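How I split garment folding demos into phases (and stopped my policy from dithering)

If you've trained an imitation policy on cloth, you may know the feeling. The arms go down, they grab a sleeve, they lift it, and then they hover. A little left, a little right, back down, up again. My first T-shirt policy did that for so long that I made a cup of tea and came back to find it still thinking.

What fixed it for me was phase labels: cutting every demonstration into short named stretches and training the policy to predict which stretch it's in, alongside the actions. I've been doing this on a small project I call Paju, and I've now been asked how it works often enough that I'm writing it all down. You'll need a set of two-handed gripper demos, a way to scrub through them, and some patience. I'm assuming you already have a working behavior cloning setup, diffusion or transformer, doesn't matter much.

What I started with

My set is 148 demonstrations of one fold: shirt flat on a bed, both sleeves in, then bottom hem to collar. All were done with hand-held grippers, so there's no robot in the loop while recording. Beds are a pain compared with tables – the surface gives, the sheet moves along with the shirt, and the height is never the same twice. I wanted that, though. I had a lovely tabletop policy before this and it fell apart on the first mattress it met.

Step 1: Pick your phases before you look at the data

Write down the fold as if you were telling a friend over the phone. Mine came out as 5 phases:

reach
pinch
lift
carry
release

Each sleeve goes through all of them, and so does the hem. I did try a longer list early on, with things like "smooth" and "regrasp" in it, and my labels turned to mush. I'd come back to a demo a week later and put the cuts in different places. If you can't agree with yourself, the model won't do any better.

Step 2: Decide what counts as a boundary

This is where most of the work is, so take your time. Gripper width by itself is not enough. The jaws can be closed on nothing, or on a bit of the sheet, and the width signal looks nearly the same because one layer of T-shirt cotton is so thin. So I use the width signal to suggest a boundary and then check the wrist view to confirm it.

My rules, more or less as they sit in my notes file:

Reach ends when the pads first touch cloth.
Pinch ends when the jaws stop closing.
Lift ends when the grabbed part has stopped rising and starts going sideways.
Carry ends when the jaws begin to open.
Release ends when the gripper is clear of the shirt.

And the important one: label each hand separately! One hand can be hanging around with its jaws open while the other has a sleeve in the air. If you give both hands a shared label, you're telling the waiting hand that it's lifting, and it will learn to twitch along in sympathy.
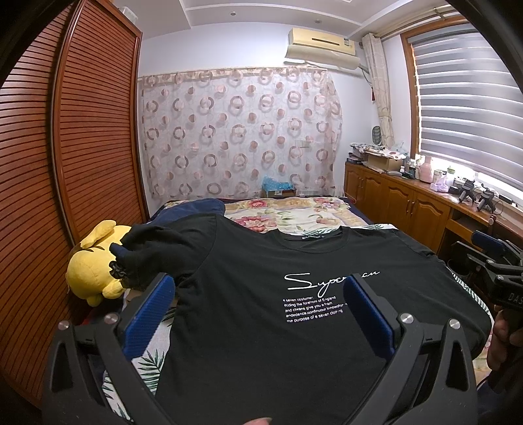
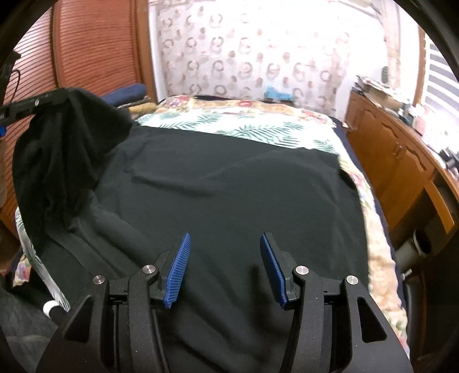
Dark cloth makes all of this harder. On a black shirt, a fold and the shadow beside it look very much alike, and I ended up going through those demos at quarter speed. I also turn up the brightness in the viewer, for my own eyes only. The training images stay as they were recorded.

Step 3: Do a first pass by machine

I wrote a little script called Prondik that reads jaw width and gripper height and drops in suggested cuts. There's nothing clever in it. It smooths both signals, looks for the places where they change direction, and writes the cuts to a text file next to the recording. It gets reach and release right most of the time. Lift against carry is where it makes a mess, especially if the person swings the sleeve over in one big arc with no pause at the top. For those I go in by hand and put the cut at the highest point of the arc. It's a bit arbitrary, but it's the same bit of arbitrary every time, and that's what you need.

Step 4: Fix the cuts by hand

Set aside a few evenings. Go through one phase type at a time instead of one demo at a time. I check every pinch in the whole set, then every lift, and so on. You get into a rhythm and your judgment drifts less. If a demo has a dropped sleeve and a second try, keep it! Just label the second try as a fresh reach. Those recoveries turned out to be some of the most useful data I had.

Step 5: Add the phase head

In the model, I take the shared features that feed the action decoder and hang a small classifier off them, one output per hand. Plain cross-entropy, with its weight set low. Mine is a tenth of the action loss. Go much higher and the policy gets very good at knowing what it's doing and rather bad at doing it.

Then feed the predicted phase back in as an input for the next step. During training, mix true labels and predicted labels, or the policy will trust that input far too much and fall over the first time it's wrong. I start with all true labels and slide toward half and half by the end.

Step 6: Run it and watch the phases

Print the predicted phase for each hand on screen while the robot runs. I can't tell you how much time this saved me. Before, hovering was just hovering. Now I can see the label flicker between lift and carry, and I know which demos to go look at.

A small trick that helped with flicker: don't let the phase change unless the new one has won for 2 predictions in a row. Raise that and the release comes late, so the sleeve gets dragged back a little as the hand leaves.

A few things that went wrong

I forgot to re-run the labels after trimming the start of my recordings, so a whole batch was shifted. The policy pinched air with total confidence. Check a handful of random demos after any change to the files.

I also mixed up left and right in one batch. Plot both jaw widths with the labels drawn over them and you'll catch it in seconds.

Long sleeves don't work yet. The carry goes on for ages and the cuff drags behind, and I suspect it needs a phase of its own. I'm recording a long-sleeve set now and will add the cut rules here once I've settled on them.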